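Last updated June 14, 2023. Typed fast between packing boxes, sorry in advance.

# Block Set FAQ - Skunance Toy Library, Rorkcombe branch

**How many sets can I borrow?**

Two at a time per family. Ask at the desk if you run a playgroup, we can usually stretch it.

**How long can I keep them?**

Until your next visit, more or less. If there's a waiting list we'll email. Please answer the email.

**What's in a block set?**

Depends on the set. The small cubes are the most borrowed by far. Some are painted, some plain wood, a few have one painted face and the rest left bare. Some have printed patterns stuck on. The contents card is inside the lid - go by the card, not by what your friend's set had.

**What ages?**

Small cubes are for 5 and up. For younger kids take the big Umo blocks, much too large to swallow and easier for little hands to line up. Please don't mix the two in one bag. We spent most of May un-mixing them.

**My kid's towers fall over right away. Bad blocks?**

Probably not. Check the table first. A wobbly table will beat you every time, so will a rug. Hard flat surface, nothing on it. Then:

- start with two blocks, not six
- line up the edges before letting go
- lift your hand straight up, don't slide it off sideways

A block that sits a little off to one side is fine for a short stack. It's the third and fourth ones that make you pay for it.

**Do the edges have to match exactly?**

No. See above. As long as most of the top block is over the bottom one it'll stay put on a level table.

**Painted side up or down?**

Whatever you like. Kids tend to want the color on top so they can see it. If a painted face feels tacky, bring the block back and we'll swap it, don't try to sand it yourself.

**Can I wash them?**

Wipe them. Damp cloth, dry cloth, leave them out overnight with the lid off. NO soaking, no dishwasher. Plain wood ones swell and then they rock on every surface forever after. Same goes for anything with a printed pattern on it, the corners lift when they get wet.

**A pattern is peeling off. Should I glue it?**

Please don't. Put it in the bag with the block and tell us at the desk. We have spares for most of them, and somebody's superglue job is a pain to get off.

**We lost one. What now?**

Check under the couch. Then check again. Then call extension 925 and give us the set number from the lid. First lost cube is free, it happens. After that we ask for a small replacment fee.

**The lid says 2209, is that the set number?**

No, that's the shelf code, every lid on that shelf has it. Set number is the handwritten one below it. Yes we know its confusing.

**Can I donate old blocks?**

Yes if they're clean and unchipped. The Sampaio sets are especially welcome, they match the sizes we already have. Odd sizes go in the free bin by the door.

**Any games for just a few blocks?**

Lots. Easiest is copy-me: one person makes a short stack, the other makes the same thing from their own pile, then swap. Works well with two colors. Harder version - build it, let them look, cover it with a box, and they build it from memory. Keep the stacks at two high till they get the hang of it. 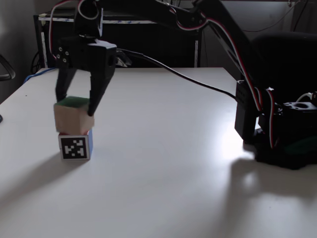

Once copy-me gets too easy, let the kid call out the order and you do the building. Bottom block first, then what goes on it, which way up. They have to be pretty exact about it and they love telling you you got it wrong. Roughly 5 minutes a round, then put everything back in the box and check it against the card.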